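Wustmont Automation Forum
Board: Research Methods and Results
Topic: Ordered placement versus free placement in brick assembly trials

ditex_lab
Posted 05/06/2020
Our group has completed the first evaluation of the assembly policy trained under the Plonano protocol, and we are sharing the result for comment before the written report is released. The policy was trained on 318 demonstrations. Each demonstration begins with a loose pile of large building bricks at the back of the board and ends with a single row on a studded baseplate. We compared two labeling methods. Under the first, each demonstration was labeled with the full order of bricks. Under the second, only the next brick was labeled, and the rest of the order was withheld.
The second method produced fewer failed placements over 30 evaluation runs. We would welcome remarks on the design of the comparison.

gridmount
Thank you for posting this. Please state how a failed placement was defined. In our own trials, a brick that rests on the studs without being pressed down was counted as placed during the first month and as failed after that, and the two sets of numbers could not be compared.

ditex_lab
A placement is counted as failed if the brick can be lifted from the baseplate by a light pull of the open gripper finger, or if it is more than one stud away from the target. The rule was fixed before the first run and was not changed.

poon_bench
I must disagree with the conclusion as stated. Thirty runs are not enough to separate two labeling methods when the starting pile is different each time. A pile with many bricks standing on end is harder than one where most lie flat. Unless both methods were tested from the same starting piles, the difference may come from the piles alone.

ditex_lab
The piles were not matched. They were poured by hand before each run, and the two methods were tested in alternating order. We accept that this limits the claim.

gridmount
Alternating order is a fair control for drift in the arm and in the lighting. It does not answer the point about the piles. That said, I would not go as far as poon_bench. Matched piles are very hard to rebuild by hand, and small errors in rebuilding them bring in a problem of their own.

poon_bench
They need not be rebuilt exactly. It would be enough to record how many bricks are upright at the start of each run and report the results in two groups. I would also ask that grasp failures be listed apart from placement failures. The labels should have no effect on the grasp itself, and if grasp failures also differ between the two methods, something other than labeling is at work.

ditex_lab
Both requests are reasonable. Grasp failures were logged, and the table in the report will be split accordingly. The starting state of each pile can be recovered from the recordings. The training set contains 875 separate placements across all demonstrations, and we will publish the count for each position in the row along with it. The last position is the one we are least sure of, as the gripper must come down close to bricks that are already seated.

gridmount
Please also give the finger clearance used at that position. We set ours to 2 mm and saw the neighboring brick shift in several runs.

ditex_lab
The clearance will be included. The revised table will be posted in this thread before the end of June, and the claim about labeling will be worded as a preliminary finding until the pile conditions have been reviewed.

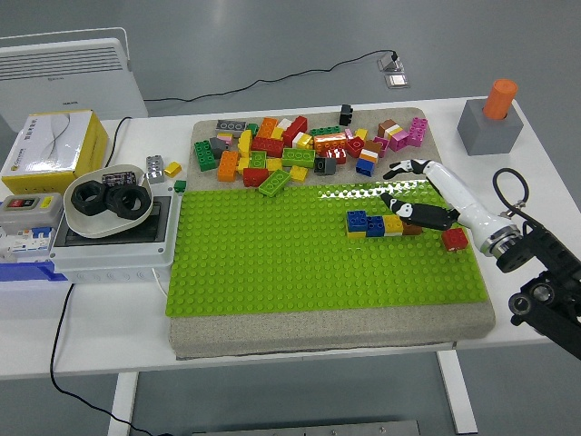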